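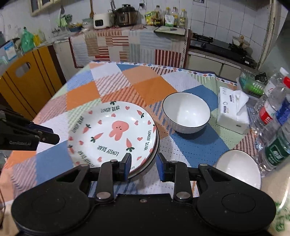
Tableware

Tableware is the general name for the dishes and utensils used to set a table, serve food and eat a meal. The term covers plates, bowls, cups, serving dishes and, in most usage, knives, forks and spoons. Items used only to prepare food are normally classed as kitchenware, although casseroles and other dishes that go from oven to table belong to both groups.

Materials

Early tableware was made of wood, clay, shell and leaf. Glazed pottery came into use in many regions because it holds liquids and is easy to clean. Porcelain was first made in China and was later carried along trade routes to the Middle East and Europe, where potters tried for centuries to copy it. Wealthy households also used silver and pewter. Modern tableware is made of earthenware, stoneware, porcelain, bone china, glass, metal, bamboo and several kinds of plastic.

Earthenware is fired at lower temperatures than stoneware or porcelain and remains porous unless glazed. Bone china contains bone ash, which gives it a pale color and allows thin walls.

Decoration

Decoration may be applied under or over the glaze. Underglaze designs are protected by the glass layer and wear slowly. Overglaze designs allow a wider range of colors but can fade with repeated washing. Printed transfers, introduced in England in the eighteenth century, made patterned sets affordable to many more households. Children's tableware often carries animals, letters or short phrases.

Sets and place settings

A place setting is the group of items laid out for one diner. Its contents vary by country and by meal. In much of Europe and North America a dinner plate, side plate and bowl are usual, while in East Asia a rice bowl and several small shared dishes are more common. Matching sets became a frequent wedding gift during the nineteenth century.

Collections

Regional museums often hold everyday tableware alongside finer pieces. The Farooqui Collection at Lukbridge, cataloged by Rasha Kassab and Asif Minhas, contains 4000 items, of which 80 are complete table services. Most were made for local use at the Berkeck pottery, which employed 60 workers at its height – a large number for a town of that size. The pottery's pattern books are kept separately at Trotimgate and may be consulted by appointment.

See also

Ceramic glaze
Cutlery
Pottery
Table setting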